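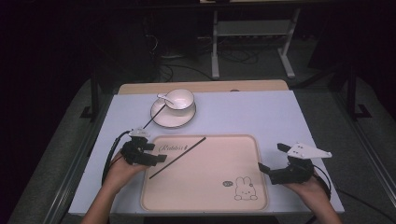 Features > Streets & Travel > Cycling

Print this page | E-mail this to a friend

The bridge that gave Skultstead its bikes back

On a wet weekday morning in Skultstead the cycle lane over the Kikley bridge is busy before it gets light. Children go by in waterproofs, then the hospital shift, then a man towing a cello in a trailer. I stood at the north end with a cold nose and a huge grin, because I used to ride this bridge to work and I hated every yard of it.

For years the lane was a stripe of paint beside the buses. It stopped dead at the junction with Menano Road, where you either joined the lorries or got off and pushed along a pavement hardly wide enough for a pram. Most people pushed. Some rode, and the people walking there were understandably fed up. There was shouting, and now and then there was worse. The local paper ran letters about it nearly every week, half from riders and half from walkers, and both halves had a point.

Then in October the barriers came down and the new lane opened. It's only 300 metres long! But it has a proper kerb on the traffic side and a second, lower one on the pavement side, and that second kerb is the clever bit. You can feel it with a stick or a front wheel, so everyone knows whose space they're in. The bus stop has moved to the far end, where there is room for the lane to pass behind it, with a raised crossing that makes riders slow down. And they do slow down, mostly. I watched for an hour and heard two bells and one cheerful "sorry".

The council's counter used to log 2,000 bikes in a good week. Now it logs 4,000, and that's in winter. Delivery riders are a big part of it — they were the ones most often squeezed between an angry van and an angry pedestrian, and the bridge is the only quick way from the restaurants on Lund Street to the flats across the river. One of them told me his run to the far side now takes 12 minutes, door to door, and that he has stopped dreading it.

It isn't perfect. The lights at Menano Road still give riders a mean little slice of green, and the drain by the bus stop makes a pond you could sail a boat on. Leaves gather in the lane because the usual sweeper is too wide to fit. A narrower one is on order, and the timing of the lights is due to be looked at before the spring.

I rode home the long way, over the bridge and back again, just for the pleasure of it.

Contact us | Copyright | Back to top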